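Gretix opens orders for Gosling, a robot workcell kit for desktop computer repair and parts recovery

GEMCOMBE, December 2024

Gretix, a maker of small automation kits, today announces that orders are open for Gosling. It is a workcell kit for shops, schools and recyclers who take apart or refit desktop computers in moderate quantity. The kit brings together a robot arm mount, a gripper, two camera positions, a set of fixture trays and the Grilance software, which keeps the record of every job.

Many refurbishing workshops have told us the same thing in the past years. Their staff are skilled, but a great part of the day is spent on the same few movements: take the memory out, put the memory in, move a drive from one case to another. These movements are small and the parts are easy to damage. Until now the automation for this work was made for large factories, and its price was also made for large factories.

Gosling is made for one table. The computer lies open on its side, and the parts wait beside it in a tray with a fixed place for each.
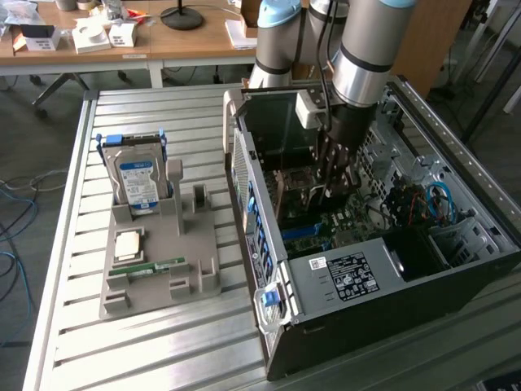
The fixture trays are 3D printed, and the customer receives the print files together with the kit. When a workshop changes to another model of computer, it can print a new tray in its own colour and dimensions and does not have to wait for us. The Grilance software then asks the operator to show the new positions to the arm one time, and saves them under the name of the tray.

The second camera position is at the wrist. It travels with the gripper and gives a close view of the area where the gripper is going to work. The operator can look at this view on any screen in the workshop. All jobs are recorded from both cameras, so when something does not go well it is possible to go back and look at the moment from both sides.

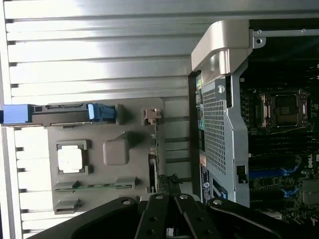

View from the wrist camera, with the gripper at the bottom and the open computer case at right.

Before this release, Gosling was tested in our own workshop in Gemcombe from June. In this period the kit was used for 513 jobs on desktop towers, and 314 of them were memory modules. We learned much from this work. The biggest change was in the software, where the operator can now stop the arm at any step, correct the position by hand and continue the job from the same place. In the first version it was necessary to start again from the beginning.

We wish to be clear about what the kit does not do. It does not open the computer case, and it does not work on laptops. A trained person must stay near the table while the arm is moving. Cables must be unplugged by hand before the job is started.

Setting up takes around 5 hours for a person who has used a robot arm before. The table should be at least 900 mm deep and should not move when someone leans on it. The arm itself is not included in the price, as many of our customers already own one.

Gosling can be ordered directly from Gretix. Workshops near Gemcombe are welcome to book a visit and bring their own computers to try on the kit.

Media contact: Gretix press office, Gemcombe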